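Search this site
Go

Purves Home Robot Safety Cards, review

Pack of 30 laminated cards, one rule each. Bought for our home trials, used since August. Mostly good. Card 2, keep fingers out of the linkages, should be on every wall going.

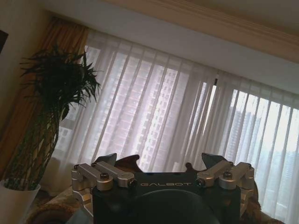

Wording is plain, no jargon. Speed limits near people get 3 cards, fair enough. Glass and breakables only get one, wich is thin for anyone working in a furnished room.

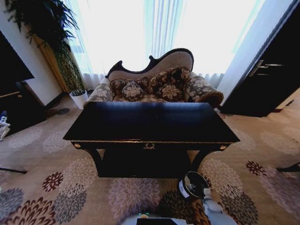 Carpets barely covered either. Anlow's set does that better but costs more. Ring binding is poor, mine went in a fortnight. Would still buy agian.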